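Gralura notebook, student desk-tidying task
1/2/25

Carried on with the two-arm tidy-up task for the Caltov challenge. Van Hecke rules as before: the mug, the laptop and the basket are the scored objects, everything else on the shelves is clutter and must not be touched. We get 10 attempts on the day and the best 9 count.

Changed since last time: lowered the approach speed on both arms and put the start pose further back from the desk. The old start pose had the elbows too far in, so the first move was always a correction. Gripping force left alone.

Log is now at 147 episodes. Two of today's have no left hand data because the cable to the logger had worked out of its socket. Marked them bad in the sheet, please don't delete them until the index has been rebuilt. Disk folder is 2963, same as in August, with the new files in the Dadotberg subfolder.

Main trouble is still the laptop. The left hand comes in too flat and the fingers end up on the lid. Tried turning the wrist outwards before coming down. Better on paper, want more runs before I say so in the report. The mug is easier with the handle towards the robot, so we need to practise with it turned other ways too.
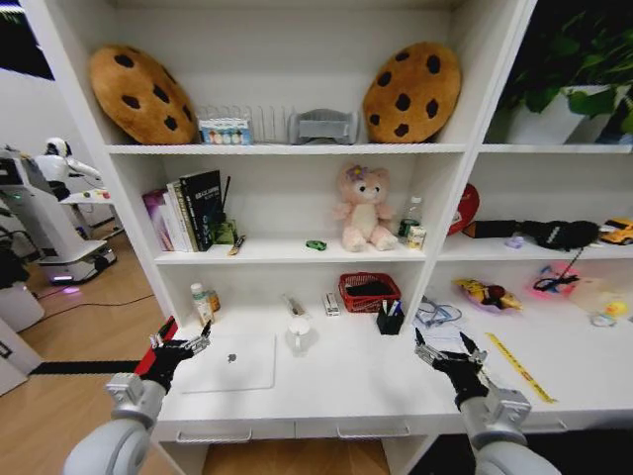
Left hand over the edge of the laptop, right hand open and empty over the other side of the desk. Mug handle to the front for this one.

Reply added under the entry: I'd leave the wrist alone until the head camera has been calibrated again. If the height estimate is out, the fingers will land on the lid whichever way you turn them. Could you run the check board first and write the offsets in here?

Will do that before the next batch. Still to do: print the score sheets, swap the worn finger pads, ask Caltov if the basket can be moved between attempts.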